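Ticket 3039: gripper, wiping task
Status: open
Product: Pullusix gripper
Opened by: Agnese Kuusk, Fultby

Tuesday 9:40. Sales told us this would wipe down counters and fold towels by May. It drops the cloth. Firmware reloaded, same result.

11:15, Z. Soylu: Please check pad screws and recalibrate the open position.

13:05, A. Kuusk: Done, twice. It says "grasp complete" with no cloth in it. I can wipe a counter in less time than it takes to file this. Is there any household job it's cleared for?

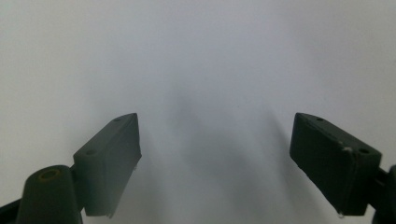
Attachment 1: jaws open, nothing between the pads. Small pale chip on top edge of right pad.

14:30, Z. Soylu: Passed to hardware. Please hold off on the towels.

14:34, A. Kuusk: I folded them myself.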